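# Drawer-opening cell: gripper misses the handle after the grid mat was replaced

Posted in: Cell Setup and Maintenance, 27 October 2019

**Stolard_Bench**

Our department operates a small cell in which a single arm opens and closes cardboard drawer boxes by their handles. The boxes stand two high on a grid mat, and one fixed camera supplies the position of each handle to the controller. The grid mat was replaced in July. The camera was not moved at that time, and the stored calibration was kept.

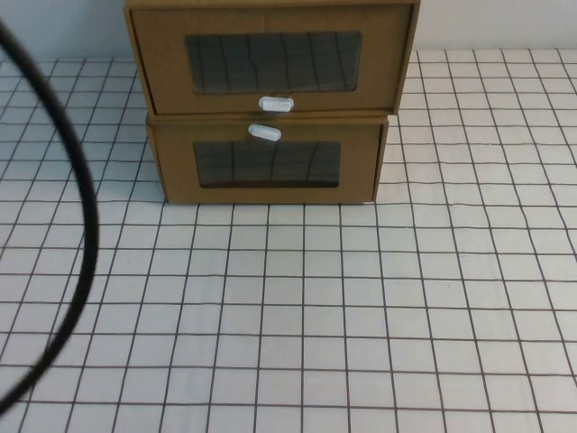 Birhane asks whether the error is the same for the upper and the lower drawer, and whether the stack has been placed against a fixed stop or only set down by eye. Both points were fair, and the particulars are as follows.

The error is not the same. On the lower drawer the fingers close slightly to one side of the handle but usually catch it. On the upper drawer they close short of it, and the controller reports an empty grip. Of the last 319 attempts on the upper drawer, 39 ended in that report. Before the new mat was fitted, such a report was rare enough that we did not keep a tally.

There is no fixed stop. The operator sets the lower box on the grid by eye, places the upper box on it, and starts the run. The handles are small white ovals glued to the drawer fronts. They were put on by hand, and the lower one sits at a slight tilt. The windows in the drawer fronts are glossy and show dark lines much like those of the mat. The mat itself is not perfectly flat to the right of the stack, where the lines bend a little.

The following has already been done:

- The gripper fingers were cleaned and the pads replaced.
- The arm was sent to its home position and the joint readings were compared with the commissioning sheet. They agree.
- The camera bracket was checked for looseness and none was found.
- The controller was restarted with the previous program version. The result was the same.

We wish to know whether a full calibration is required, or whether an offset may be entered for the upper drawer alone. A full calibration takes the cell out of service for most of a working day, and we would prefer to avoid it if a smaller correction is sound.

---

**Flenddale Automation Desk**

A full calibration is advised. Entering an offset for one drawer will appear to solve the problem and will fail again when the stack is set down in a slightly different place.

The likely cause is the mat. If your calibration takes the grid as its reference plane, any change in the thickness or flatness of the mat changes the height the software assumes for everything standing on it. The result is often small for items near the surface and larger for items above it, which would fit the pattern you report. It should be confirmed by measurement before the old calibration is discarded.

We recommend the following order of work.

1. Stop the cell and lock it out. No part of this procedure requires a person inside the guard while the arm is powered, except where your own site rules permit teaching at reduced speed.
2. Remove both boxes. Lift the mat, wipe the table, and lay the mat again from the center outward. Fasten all four edges. A crease that cannot be pressed flat is grounds for replacing the mat a second time.
3. Measure the thickness of the mat at each corner and in the middle. Enter the measured value in the surface height field. Many sites leave the old value in place when they change the mat.
4. Run the calibration with the target at table height, and then repeat it with the target raised to the height of the upper handle. A calibration made at one height only should not be relied upon for a two-box stack.
5. Fit a corner stop for the lower box. Two short strips of angle, screwed or taped to the table, are sufficient. Mark the alignment of the upper box on the lower one so that the two are stacked the same way each time.
6. Run 10 attempts on each drawer at reduced speed, and then return to normal speed if all of them succeed.

In regard to the tilted handle, it should be straightened or the grip angle taught to suit it. A handle that is gripped across its corners will slip sooner or later, and over a long run it will also work loose from the cardboard. The adhesive should be inspected at the same time.

In regard to the windows, we cannot say from your account whether they affect detection. If your software finds the handle by its outline, a glossy surface close by may draw the result away. Place a piece of plain matte paper over each window for one test run and compare the reported handle positions. If the positions do not change, the windows may be disregarded.

Please also look at the cable on the left side of the camera view. It stands clear of the boxes, but it crosses the grid. Where the software needs an unbroken run of squares, a cable in front of them can spoil the fit on that side. Clip it back before calibrating and leave it clipped afterward.

---

**calville_cells**

We had this and just put an offset in. Works fine. Ours is one box high though, so it may not apply.

Check the pads again after 1000 cycles. New pads are thicker than worn ones and ours closed differently for the first while.

---

**Stolard_Bench**

Thank you for both replies. The surface height field still holds the figure for the old mat. The cell has been booked out of service for the calibration, and a corner stop is being cut. The paper test on the windows will be carried out first, with the present calibration, so that the two results can be kept apart - the handle positions will be posted on this page when they are available.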